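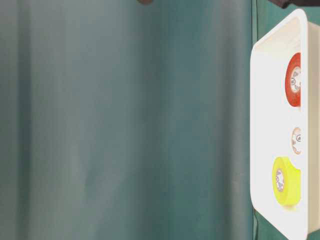
Workspace rules for small arms at Prukden start with the fixtures. Before a task counts as ready, the object set, the container and the surface are written on the task sheet, and the operator checks the table against it. For sorting jobs we ask for a shallow tray with rounded corners and a low rim. Objects should lie flat and should not touch at the start. The red, small peach and yellow rolls in the white tray have clear space between them, and that spacing is what a first-time operator should copy. The sheet is kept by Urho Saarinen, who also signs off on changes.

A few rules that apply to every tape task:

Keep the cloth plain. Printed cloth is not allowed on the Tumex benches.
Stop the arm before reaching into the work area, even to straighten a roll.
Limit speed to 60 percent until the operator has completed 205 runs.
Retire a roll when the core label starts to lift.
Log every dropped object, including the ones that land back in the tray.

Approach height gets the most questions. The gripper should come in over the object and pause before it closes. If it is off center, back out and start again. Do not drag the roll into place with a finger. Sheet 353 covers this for both the Tumex and Grecu setups.
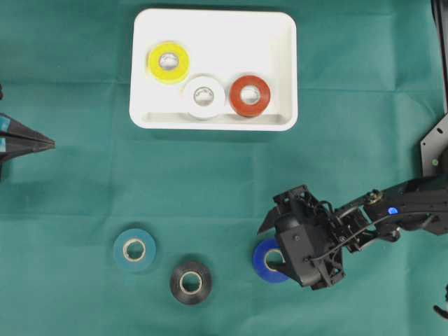 Gripper over the bright blue roll, with the black and teal-blue rolls also out on the cloth.

Cables get checked at the start of each shift and again after about 1000 cycles. Any loop that can reach the tray at full extension has to be tied back.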